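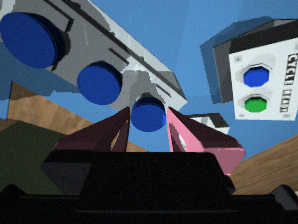
Workshop Tips: Getting Along With a Rented Arm

Updated 14 April 2025

Tolgate will rent you a bench arm with a two-finger gripper, and with it comes Urkska, the practice software where you teach the arm its job on a simulated bench before it gets near your real one. I have had the package since December. The arm is meant to tend machines: turn knobs, press buttons, wait, repeat. My teenage nephew did this for years for lunch money, but he has gone to college.

What follows is what I would tell a neighbor who was thinking of signing up.

Practice on the small knob first. A big knob forgives a sloppy grip and teaches you nothing. If the fingers can close evenly on the smallest one on the panel, the others are a vacation.

Come at the knob straight on. Urkska lets you approach from any angle you like, in the same spirit that a ladder lets you stand on the top step. A slanted grip feels fine until you ask for a turn, and then one fingertip climbs off the side.

Use the gripper view for the last couple of inches and the wide view for everything before that. From behind the fingers you can see the knob beautifully and the shelf you are about to hit with your elbow not at all.

Keep button jobs and knob jobs in separate routines. Pressing wants the fingers shut, turning wants them open, and a routine that switches back and forth will sooner or later try to press the cycle button with a wide-open hand. It misses on both sides at once, which takes some doing.

Mark your knobs. In the software you can read the position off a menu. On the bench you get whatever the manufacturer printed, and on my old sander that wore away before I owned it. A dab of nail polish on the knob and another on the panel will do.

Cheap rubber, good results. The stock fingertips are slick. Komano sells stick-on grip pads, but a strip cut from a dead bicycle tube has held up just as well for me. Wash off the talc first. Glue it with contact cement, let it sit overnight, and trim the edges with a sharp knife.

Save under a new name every time. The program keeps your last version and only your last version. I lost an evening's work to a routine called "final," and another to "final2."

Don't trust the simulated wood. A bench on the screen never has sawdust, a warp, or a coffee cup on it. Sweep yours, shim the short leg, and run the first real pass at the slowest speed with your hand by the stop button.

Now the money. The rental is $136 a month, or $112 if you commit to a year, and the deposit is $78. Buying outright costs $1365. Do that arithmetic before you call – the salesman will be happy to do it for you, slightly differently. The Deligiannis kit costs less but has no practice software, so you learn on your own equipment, at your own equipment's expense.

Would I keep it? For a shop that runs the same part over and over, yes. For one birdhouse a year, buy a kitchen timer and turn the knob yourself.

Returning it: save the foam inserts. Tolgate wants every piece back, including the little one that looks like packing trash and went out with mine.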